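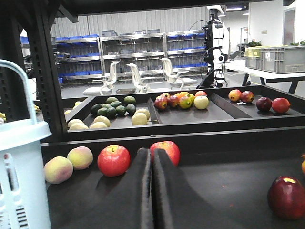 Tarnel Spirits Tasting Notes, version 2

Tasting notes for fruit brandy, grappa and rye, written in English by trained judges. Maintainer: Liis Priedītis.

Records: 1698 notes, one per line, UTF-8
Test split: 593 notes
Fields: spirit, base, proof, nose, palate, finish, judge_id

Proof is on the US scale. Blank finish fields were left blank by the judge. Producer names have been removed.

Last updated May 18, 2024.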